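Last updated 3 Sep 2025

The Caldeira Portrait
3 Sep 2025 | Liliana Rinaldi

My great-uncle always said he'd been painted once, in Lisbon, by a man named Caldeira who owed him for a winter coat. We'd all heard it. He told it at weddings and at the dentist, and in his version the coat got thicker every year and the painter got more famous.

So when he died and left me the flat, I went looking. I wasn't greedy about it (well, a bit). I found bus tickets, opera programmes, 600 escudos in a sock and a pawn slip with the number 2426 on it, gone soft as cloth. No portrait.

I rang Honeylyn Barredo at the Erby, a little museum with two rooms and a very good heater, and read her the number. She went quiet, then asked me to come in, and to bring the slip in something flat.

She had it on the table when I got there. It was smaller than a tea tray! A young man in profile with an enormous collar, and behind him a green wall I'd have known anywhere because I'd eaten breakfast against it for half my childhood. He looked vain and terribly cold. The label on the back said Portrait of a Tailor, and under that, in pencil, unpaid.

"He was never a tailor," I said.

"Somebody made the coat," said Honeylyn.

I thought about that all the way home on the tram. He'd sold hats when I knew him, and before that he'd been vague – lovely, funny and vague. There was a sewing machine in the hall cupboard that we were never allowed to touch. I'd always assumed it was my aunt's.

I got it out that night and oiled it, and it ran like a dream. In the little drawer were two horn buttons, the same brown as the ones in the picture.

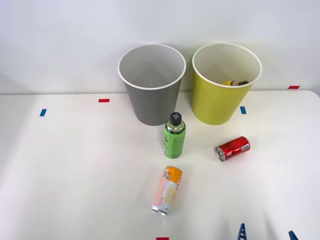

Rodel Umali thought I should ask for the painting back, seeing as the slip was mine now and the debt had never been settled, and he said a museum that size would fold at the first stiff letter. I told him I'd think it over. I did write in the end, in June, but it was only to ask if they'd like the buttons.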